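Trays, napkins and one stubborn spoon

Print this page | E-mail this article

I got to the breakfast room at Clesovetti a little after 7 a.m., which I thought was early, and the woman who runs it had already been setting trays for an hour. She doesn't want her name in this ("I'll never hear the end of it from my sister"), so I'll just call her the owner. She handed me an apron and a stack of napkins before I'd found my pen.

Clesovetti is a small guesthouse on the hill road out of Gendthorpe, with 4 rooms and no dining table to speak of. Breakfast comes to your door on a tray. Last year they sent out 2,193 of them. I know because she writes every single one in a ledger, with a note if something came back uneaten.

"People think the food is the hard part," she told me, folding away. "Oatmeal is oatmeal. But if the tray's a mess when you open the door, you've already decided it's a bad breakfast."

I asked her how she decides where everything goes. She laughed and said she'd fought about it with her old boss at the Baranauskienė tea rooms for years - he wanted the bowl dead center, with everything else circling it like planets. She hated that. Her way is to put the heavy stuff on the left, a bowl sitting in a big plate, so the plate catches the drips and you've got somewhere to park your toast.

"Then the mug goes up in the right corner," she said. "Far enough that your sleeve doesn't get it."

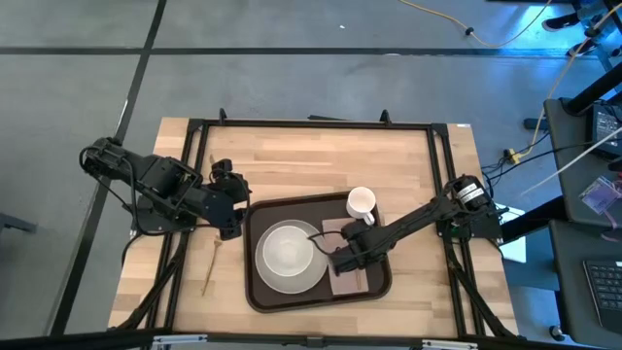 And the napkin? Flat, always flat, on the right side. She used to do the fan shape and gave it up one March, when a guest asked her if it was supposed to be a swan. (I said I'd have kept the swan. She gave me a look!) She likes a soft color against a dark tray, pale pink if she can get it, and she'll lay a wooden spoon right on top so the cloth stays put on the stairs.

We talked for a long time about spoons, more than I'd planned to. She's fond of wood for porridge because it doesn't clank, but some guests can't stand the feel of it in their mouths, so there's a metal one for them. Gold-colored ones look nice in the morning light, she says, though they're a pain to keep nice and she washes them all by hand.

"The last spoon goes on at the very end," she said. "I leave it beside the tray on purpose. If it's still on the table, the tray isn't ready, and I don't pick it up."

I tried one myself and put the mug handle facing the wrong way, twice. She wants it angled down toward whoever's going to be drinking from it. My third try she let go out, to a couple in the back room, and I was prouder of that than I should probably admit.

Her trays come from Grirkovent, a secondhand place in town, where she bought a whole batch when a hotel closed down. Rounded corners only. The square ones chew up the paint on the door frames, and she's repainted that hallway enough for one lifetime.

By nine they were starting to come back down, and she had the ledger open next to the sink. Room two hadn't touched the oatmeal. She wrote that in, turned the page and asked me if I was going to dry or just stand there, so I dried.

Print this page | E-mail this article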